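**Tredow hand-held gripper kit, club review**

21/02/2021

Bought two of these for the Brenville robotics club. 139 each, plus shipping. We've had them long enough to have opinions so here goes.

Assembly: fine. 17 screws, one spare in the bag. Manual is thin and step 9 has the left and right plates swapped, so read ahead before you tighten anything. Two students did the first kit in one meeting, the second went quicker.

Grip is the good part. Ribbed pads hug round stuff well, and drink bottles are now our standard test object. Kids like it becuase they can bring their own.

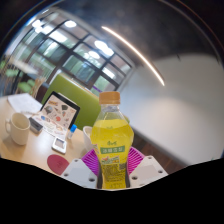 *Photo: Brenville robotics club*

Bottle goes between the pads at the narrow waist, upright, cap clear of the jaws. Easiest hold to teach a beginner. Flat things like coasters are another story, you have to come in at an angle and most of the kids give up and slide it to the table edge.

Compared to the Bansal kit we used last April: lighter, nicer pads, worse handle. Small hands get tired. We logged 108 grabs for the Cusum student challenge and the trigger was squeeking by the end. Drop of silicone oil fixed it.

Spare pads only come as a full set. Annoying.

Would buy again for middle school and up. Younger than that, get the Bansal. Four stars, would be five with a decent manual.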